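Can a robot put the groceries away yet? Kitchen tips for the rest of us while we wait

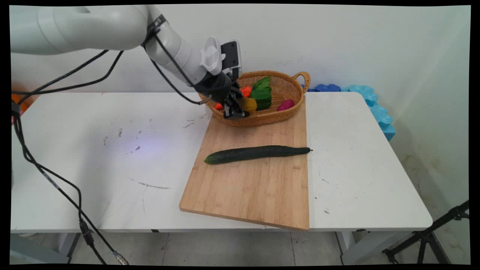 I get asked this more than anything else on the tips page, usually by somebody standing over a sink, and I love the question. The short answer is "some of it, slowly, and please clear the counter first." The long answer is more fun, and it has made me a tidier cook, so let me pass along what I've picked up.

Sorting produce is the chore where arms have come along furthest, at least at the practice stage. Practice mostly happens with play food, and that makes sense to me. A toy carrot is the same toy carrot on Tuesday as it was the week before. A real peach is a different peach by dinnertime! My friend Rakiya Effiong works on grippers at a small shop called Derach, and she told me their arm made 826 basket pickups in August with plastic vegetables. When they switched to real ones it got very shy around anything soft. Two fingers closing on a lemon, fine. Two fingers closing on a ripe tomato - well, have a towel handy.

So what can you borrow from all this for your own kitchen, with your own two hands?

Store in shallow, open baskets. Deep bins are hard on a gripper and they're hard on you too. If you have to dig, the thing on the bottom is going to be forgotten and go to mush. I moved my root vegetables from a tall crock into a wide basket and I've stopped finding surprises.

Put one long thing on the board at a time. Cucumbers, zucchini and leeks all want to roll, and a machine that expects a cucumber in one spot has a bad day when it wanders off to another. Trim a thin slice off one side so it sits flat. You'll cut faster and your knuckles will thank you.

Keep the whole board on the counter. An overhanging edge is handy for scraping peels into a bowl, but slide it back before you pick up the knife. A damp dishcloth underneath will hold it still. I use an old one folded once, nothing fancy.

Give handles a clear side. If your basket has a loop handle, leave that end open so you can grab it without knocking over the olive oil. I learned this from watching an arm fail at it over and over (I was cheering for it, too).

Greens last. Leafy stuff goes on top of the basket, never under potatoes. Rakiya says greens are the worst thing to grip because they fold, slide and hide whatever is behind them. At home they just bruise.

Now for what I think is coming. Dong-hyun Yeom runs a packing room for a little pickle maker, Jenus, and he has had a Virgate arm on the bench for five months. It loads cucumbers into trays. He gets 203 trays out of it on a good shift, and his best human packer does that before lunch, but the arm is happy to do the dull early hours and his crew is happy to let it. It still can't tell a soft cucumber from a firm one, so a person squeezes every single one first. He thinks that will be fixed before long. I think he's an optimist, and so am I!

In a house it's a tougher job. Every kitchen is laid out differently, the light changes all day, and somebody always leaves the mail on the cutting board. Wiping down a flat counter, I'd bet on soon. Moving fruit from a bag to a bowl, probably. Washing lettuce and spinning it dry, not for a good while. Scrubbing a roasting pan, I'll believe it when I'm sitting down with coffee watching it happen.

A few readers have asked about the Woo, the small countertop arm that's sold as a kit. I've tried one for a weekend. It passed me onions from a basket, nearly 1000 motions' worth by its own counter, and it dropped a fair number of them. My dog enjoyed the visit. If you like tinkering, you'll have a ball. If you want dinner on the table, buy a good peeler.

One more tip while I'm on peelers: the Y-shaped kind is much easier on the wrist for a big pile of carrots. Hold the carrot by the thick end with the tip resting on the board, peel down and away, give it a turn and keep going. When you run out of carrot, flip it and do the end you were holding.

Next time, onions without tears, and the trick with the freezer that my aunt swears by.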